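Teaching the arm to place bricks along the edge of a baseplate
Rollport student robotics club, build notes
Last updated 20/06/2026

Welcome back, everyone! We've had such a lovely response to our January notes on jogging the arm by hand that we thought we'd write up the next exercise properly, so that new members can work through it at their own pace (and so the rest of us have somewhere to look when we forget, as we always do). The task sounds simple enough. You pick small bricks off the tabletop and set them down in a row along the near edge of the grey baseplate. It will keep you busy for a good few evenings.

Before you start, square up the plate as best you can and leave your loose bricks on the wood in front of it, with enough space for the fingers to get down between them. Then open the Stinau project in the club folder and load the table frame. Please don't edit the original. Save a copy with your own name on it.

Step 1. Teach the corner first

Begin at the near right corner and work leftwards. Jog the gripper over the corner in slow mode and bring it down in small moves until the fingers are just clear of the studs, then save that as your reference point. Every other position in the row is worked out from it, so it's worth being fussy.
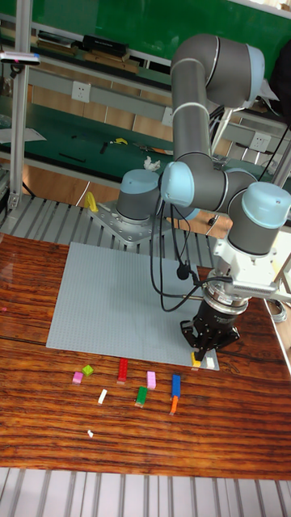

Can I start from the left corner instead?
You can, but you'll need to flip the sign on the offset in the Stinau project and re-teach the approach point as well. Get one full row working from the right before you try it.

Step 2. Set a hover height

Now give yourself a safe height above the plate where the arm can travel sideways without knocking anything. Open the fingers all the way before you check it, as they swing lower and wider than you'd think! Ours is saved as "hover 7" for the simple reason that the first six were awful.

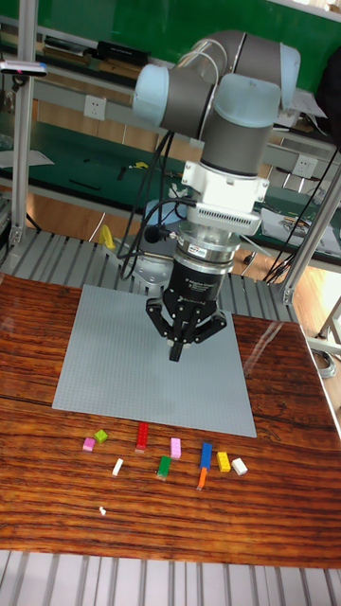 Fingers open over the studs, with the bricks still out on the wood.

Step 3. Pick, lift, place

For each brick you want an approach point, a grip point and a lift, and then the same three in reverse over the plate. Turn the wrist to suit the way the brick is lying. It's tempting to nudge a crooked one straight by hand, and for your very first run that's perfectly fine, but do try it the honest way afterwards (the Bortolotti cup is judged with crooked bricks, and we'd love a better showing than 9th this year). Lower slowly for the last bit and open the fingers gently, or the brick will come back up with them.
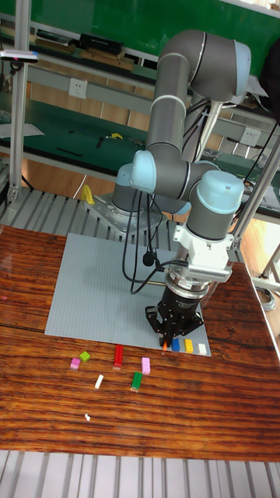 One reader wrote in to say that their row kept drifting until they re-taught the corner after every power-up, and that a single saved point had cost them an entire evening of head-scratching. We've since added it to our own start-up list, with thanks.

Step 4. Run it slowly, then check the row

Run the whole program at 21 per cent speed with one person on the stop button and their eyes on the arm, please, not on the laptop. Once it's finished, send the arm home and have a proper look at the row from the front. Colour order doesn't matter for this exercise, though you're welcome to choose one if you'd like the extra challenge.

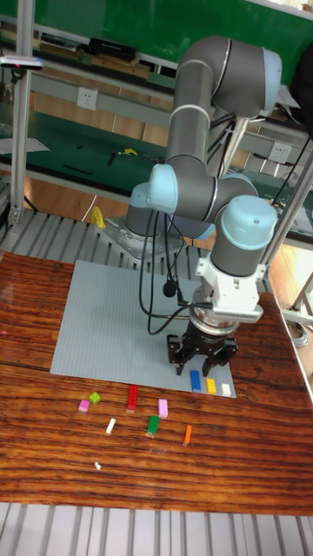

Blue, yellow and white along the lower right edge of the plate.

If a brick sits crooked on its studs, adjust the place point by a tiny amount and run that brick again by itself. Change one value at a time and write it in the logbook, even when you're sure you'll remember.

When you're done, park the arm, put the bricks back in their tub and copy your program to the Tulbridge drive under your own name. Next time we'll be starting on a second row, so bring your saved points along!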